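Sorting the small parts: where we have got to

The clear-out of the small parts shelves at the Hamann building started in March and is now past the halfway point. This item sets out what has been done, what has changed for people who use the shelves, and what is still to do.

The shelves had not been gone through properly since the move from Iltader. A lot of what came over in the move went straight into whatever was free at the time, which meant biscuit tins, envelopes, jam jars and several shoeboxes. Curtain rings were in four different places. So were cup hooks. Anyone wanting a matching set had to empty most of a shelf on to the floor to find it, and things did not always go back where they came from.

The first job was to agree on one kind of box. We looked at open trays, which are cheaper, but they collect dust and can't be stacked when full. We settled on lidded plastic boxes from Norna in the smoky grey. They let you see roughly what is inside without taking the lid off, and the ribbed sides make them easier to hold. The clear ones would have shown the contents better, but they were out of stock in the size we needed and we did not want to mix the two.

The second job was the list. The old stock book gave 833 lines, many of them repeats or things we no longer have. After taking those out we are left with 436. The new list is kept in the blue folder at the end of the bench and there is a copy on the office computer. If you take the last of something, please write it on the sheet at the front of the folder. Crossing it out on the list itself causes confusion, as the list is only updated once a month. 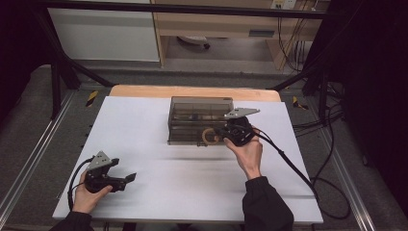 Wooden rings have been the slowest part. They come in several sizes that look the same until you put them side by side, and the old labels gave some in inches and some in millimetres. All sizes are now in millimetres, measured across the inside of the ring. Rings with a screw eye are kept apart from plain ones. Any that are split or badly marked go in the tub under the bench, where the craft group is welcome to help itself.

A few points on using the boxes:

Put one kind of thing in each box. If there are only two or three of something, use one of the small bags and put the bag in the box marked Odds.

Do not fill a box above the level of the rim. The lids will go down on an overfull box but they pop off again when another is put on top.

Labels go on the short end, facing out. Please don't write on the plastic. Marker can be cleaned off but it leaves the surface cloudy.

Work over a white board when you are sorting. Small brass pieces show up well against it, and a board can be carried to the sink and wiped down. The boards are kept upright beside the door — put them back there when you finish, as they warp if they are left leaning at an angle.

Some older items turned up along the way. The best of them is a Kinska trade catalogue from 1914, which had been used to line the bottom of a drawer. It has several pages of curtain fittings, with prices, and a few of the rings in it look very like ones we still have. The cover is torn but the inside is in fair condition. It is in the office for now and can be looked at on request. We also found a box of bone buttons and a set of drawer keys with no drawers to go with them. If you recognise the keys from Iltader, please tell the office.

Still to be done are the hooks, the castors and the whole of the bottom shelf, which is mostly hinges. The hinges are heavy and will need something stronger than the grey boxes. We are looking at metal bins for these but have not ordered any yet. If you know of a good source, leave a note in the folder.

Sorting continues in the afternoons from 2 until the building closes. There is no need to book, and an hour is useful. Bring reading glasses if you use them, as some of the old labels are very faint. Tea is provided, but drinks stay on the side table and off the bench.

Spare biscuit tins are by the back door for anyone who wants them. Any left at the end of the month will go to recycling.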